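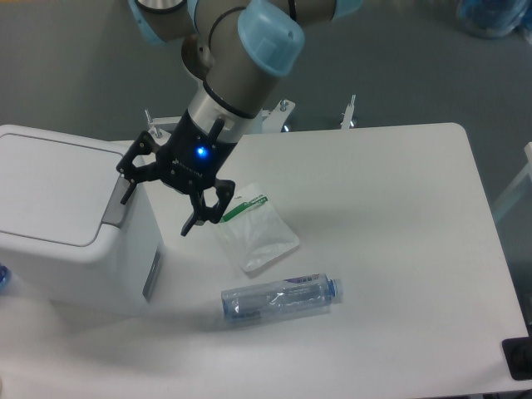

*The sorting bench at Tlapale: arm, bin, bag, bottle.*

Hi all! I'm looking for 2 people to join my build at the Tlapale shared workshop this fall. The project is called Gririer, and the goal is a bench that clears itself, which mostly means getting an arm to pick up bottles and bags and put them in a bin with a lid. Bottles I can sort of handle. Thin plastic bags are driving me up the wall (flat, shiny, crinkly, everything a gripper hates), and I'd love fresh eyes on the problem.

You don't need a degree or a fancy résumé. If you've wired a printer, fixed a bike or written a bit of Python, we'll get along fine. I'd be extra happy to hear from someone who likes tuning grip settings and keeps tidy notes, as mine are a mess! 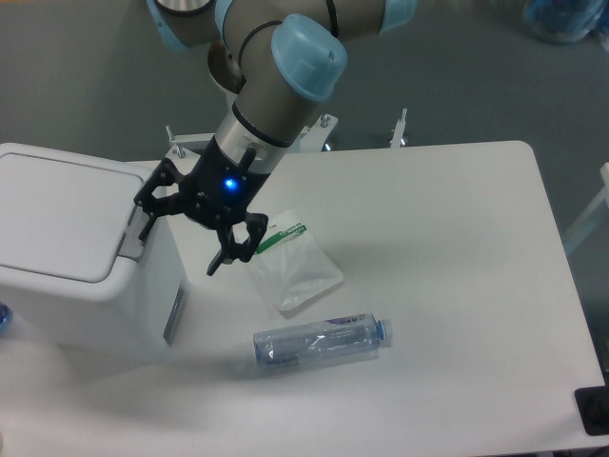
**Do I have to bring my own tools?**
Just a laptop. Everything else is on the shelves, and the coffee is free.

We meet Sunday afternoons, 4 hours with a snack break, starting in October. It's a hobby build, so there's no wage, but I have $744 set aside for parts and your bus fare from Skurlow comes out of that too.
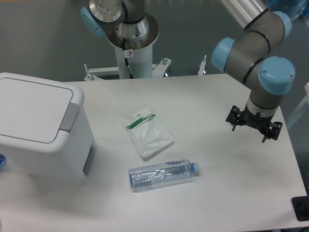 **Trirkcombe**
Project lead, Gririer

To sign up, leave a note in box 945 by the workshop door with your name, a way to reach you and a few lines on something you've built or broken. Come by any Sunday before then if you want to poke around first. I'm usually at the back bench, muttering at a bag.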